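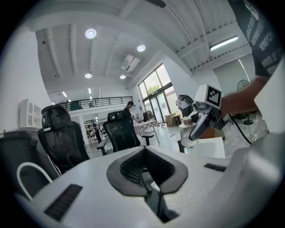 Im Berichtszeitraum stand die Verbindlichkeit der Aufnahmeregeln im Vordergrund. Der Entwurf aus dem ersten Zwischenbericht war zu allgemein gehalten und wurde von den Teams unterschiedlich ausgelegt. Die neue Fassung regelt vor allem den Zustand des Arbeitsplatzes und der Handgreifer vor dem Start einer Episode. Der Markerwürfel auf dem Greifer muss unverdeckt sein, das Kabel wird nach unten weggeführt, und auf der Tischfläche unmittelbar vor den Fingern steht nur das Zielobjekt der Aufgabe, etwa ein beiger Becher auf weißer Platte. Für den Hintergrund gelten weniger strenge Vorgaben. Bürostühle, weitere Tische und Personen in einiger Entfernung sind zulässig, solange sie nicht in den Arbeitsbereich geraten.

Lolby > Projekte > Handgreifer-Daten > Zwischenberichte

2. Zwischenbericht: Regeln für die Datenaufnahme mit Handgreifern

Stand der Arbeiten

Bis Ende August wurden 600 Episoden aufgenommen. Davon sind 408 nach der neuen Fassung geprüft und freigegeben, 73 wurden verworfen. Die übrigen Episoden warten auf die Zweitprüfung. Häufigster Grund für das Verwerfen war ein verdeckter Marker zu Beginn der Bewegung, gefolgt von fehlender Zeitsynchronisation zwischen linkem und rechtem Greifer. Bellel hat dafür einen automatischen Vorabtest geliefert, der seit Mitte des Berichtszeitraums am Standort Grarnville läuft. Er ersetzt die Sichtprüfung nicht.

Haltung und Startposition

Jede beidhändige Episode beginnt mit einer festen Ausgangshaltung. Beide Greifer werden vor dem Körper gehalten, die Finger sind geöffnet, beide Würfel müssen von der Kopfkamera erfasst werden. Die Würfel tragen verschiedene Muster und dürfen zwischen links und rechts nicht getauscht werden. In der alten Fassung fehlte dieser Punkt.
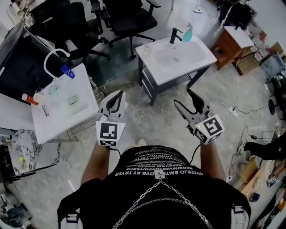 Abb. 2: Beide Handgreifer mit geöffneten Fingern, Markerwürfel in der Sicht von oben.

Offen ist noch der Umgang mit Kabeln am Boden. Der Entwurf sieht vor, dass im Gehbereich der aufnehmenden Person keine losen Leitungen liegen und Steckdosenleisten an der Wand oder unter einem Tisch befestigt werden. In Räumen mit mehreren Stationen lässt sich das bisher nur teilweise umsetzen. Wir schlagen vor, die Regel zunächst als Soll-Vorgabe zu führen und sie nach dem nächsten Standortbesuch verbindlich zu machen.

Personen und Einwilligung

Für alle Personen, die in Aufnahmen erkennbar sein können, ist eine schriftliche Einwilligung vorgeschrieben – auch wenn sie selbst keine Aufgabe ausführen. Das Formular liegt auf Deutsch und Englisch vor. Die vietnamesische Fassung wird derzeit von der Firma Mạc gegengelesen. Lesbare Texte auf Kleidung werden bei der Prüfung vermerkt, führen aber nicht zum Ausschluss.

Abweichungen vom Arbeitsplan

Die Schulung der Prüfenden hat sich um 2 Wochen verschoben. Auf das Budget hat das keine Auswirkung. Der Meilenstein »Regelwerk Version 1« bleibt unverändert.

Nächste Schritte

Abschluss der Zweitprüfung, Klärung der Kabelregel, Übergabe des Prüfprotokolls an Bellel. Das überarbeitete Regelwerk geht dem Fördergeber zusammen mit dem nächsten Mittelabruf zu.

Diese Website verwendet Cookies. Mit der weiteren Nutzung erklären Sie sich damit einverstanden. Einstellungen | Akzeptieren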